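Home | Forums | Workspace | Acoustics | Members | Search
Last updated: February 1, 2023

Small office, glass wall, too much echo on calls

jkhurana
We moved into the new Usville suite last month. The small rooms have a glass wall on one side, painted drywall on the other three and a hard floor with a wood texture. Voice calls from these rooms are bad. People on the far end say we sound like we are in a stairwell. A hand clap gives a clear flutter between the two parallel side walls. I have a budget of 300 dollars per room and the landlord does not allow anything glued to the glass. What should go in first?

m_orrick
Start with the ceiling. What is up there, hard lid or tile?

jkhurana
Hard lid, painted.

m_orrick
Then every surface in the room is reflective and you can pick almost any of them. Flutter comes from the parallel pair, so put absorption on one wall of that pair at seated head height. You do not need to cover both. Panels two inches thick, mounted with an air gap behind them equal to the panel thickness. The gap extends the useful range downward at no cost.

slabtone
Disagree on the order. A rug is cheaper and takes effect the same day.
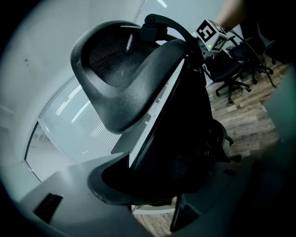

m_orrick
A rug handles the top end and very little else. Typical carpet absorbs well at 2 kHz and almost nothing at 250 Hz, which is where a lot of male speech energy sits. You end up with a dull room that still booms. The same goes for furniture that looks soft. With a chair like the black one posted above, the headrest is a mesh panel inside a plastic rim, and mesh is close to transparent to sound. The rim reflects a little at high frequencies. Count it as zero in your calculation. A fully upholstered chair is a different case and you can give it a real number.

slabtone
I did not say the rug was the whole treatment. I said it was first. He has 300 dollars. A rug with a felt pad under it is 80. That leaves 220 for the wall.

jkhurana
Would a rug be a problem for casters? These are rolling chairs.

slabtone
Low pile, dense pad, no problem. Avoid anything shaggy.

T. Hegedűs
Before anyone buys anything, measure. A free room analysis app, a laptop and a cheap omni mic will give you decay time by octave band. Balloon pops are acceptable as a source if you do several and average them. Your target for a small call room is 0.4 s or a bit under, flat from 250 Hz up. Also write down the microphone distance you use on calls. If the laptop mic is 24 inches away, halving that gives you up to 6 dB more direct sound against the room, and it costs nothing.

m_orrick
Agree on mic distance. It should have been the first reply.

jkhurana
Laptop mic, 24 inches is a good guess. I will try a headset.

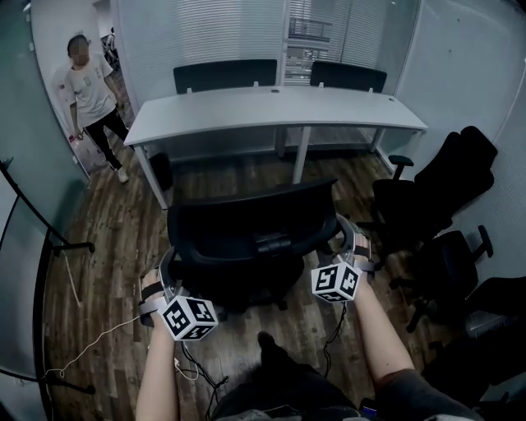

T. Hegedűs
For the band data, keep in mind that below 200 Hz or so a room this small does not have a diffuse field, and the decay figure stops meaning much. Do not chase the 125 Hz number. Work out the axial modes from the dimensions if you are curious, but for speech it is wasted effort.

slabtone
Depends. If there is an HVAC rumble exciting a mode at 70 Hz, it will be heard on the far end.

T. Hegedűs
Most conferencing software filters that out before it is sent. A high-pass filter is a better fix than a bass trap in a rented office.

slabtone
"Most." I have had one that did not.

dpell_92
We had the same layout. Used Vukar panels on the wall facing the glass and a heavy curtain on a ceiling track in front of the glass itself. The track touches only the ceiling, so the no-glue rule was not an issue. The curtain needs fullness. If it hangs flat it does very little. We used twice the width of the opening.

m_orrick
Curtain is a sound option. Leave four inches between fabric and glass. Check the fire rating first, some landlords ask for the certificate.

jkhurana
Has anyone used the Kilura desk screens? The office manager wants those instead.

dpell_92
Yes. They are thin felt. Fine for blocking sight lines between desks, no measurable change in our decay time.

jkhurana
Update. Headset made the largest difference by far and the complaints have mostly stopped. Still getting the flutter in the room itself. Ordering panels for one side wall, and the rug if there is money left. Curtain has to wait until the landlord answers, probably March. Will post before and after numbers by octave band.

m_orrick
Post the mic position with them.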